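After the Election: Setting Up a Neighborhood Listening Circle
Section 4. First meeting, start to finish 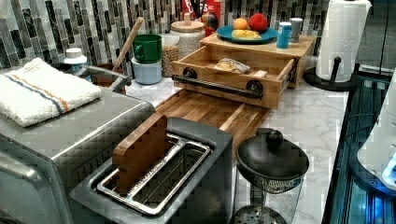 By the Jarberg Dialogue Project | 27 November 2022 | Filed under: Host Guide

Read section 2 first if you skipped it. Ground rules are in there and you will need them printed.

Before people arrive

1. Pick a room with a door. Living room is fine. TV off.
2. Chairs in a circle, no table in the middle.
3. Put the ground rules where everyone can see them. Big print.
4. Yard signs, hats, buttons: leave them outside. Yours too.

NOTE: Mixed groups work best. If everyone you invited voted the same way, hold off and ask the Ostero office for a match. Allow a week for a reply.

Opening round

5. Start on time. Late people can slip in.
6. Each person gets four minutes. Use a timer, not your own guess.
7. Ask the opening question word for word: "What has this election been like for you?" Dont add to it.
8. No replies in this round. No nodding along with one side either.
9. Anyone can pass. Come back to them once, then move on.

CAUTION: If someone is shaking, crying hard or talks about hurting themselves, stop the round. Take a break, sit with them in another room. Crisis numbers are on the back cover. You are a host, not a therapist.

Second round

10. Same order, two minutes each. Question: "What did you hear that you want to understand better?"
11. Fact-checking waits. Write disputed claims on the sheet, look them up later toghether.
12. If voices go up, read rule 1 out loud and restart the timer.

NOTE: Online groups on Plellier, mute everyone except the speaker. Chat off.

Closing

13. One word each, then done. No speeches.
14. Collect the sheets. First names only.
15. Set the next date before anyone leaves. Next host training is in March.

Troubleshooting: see section 5.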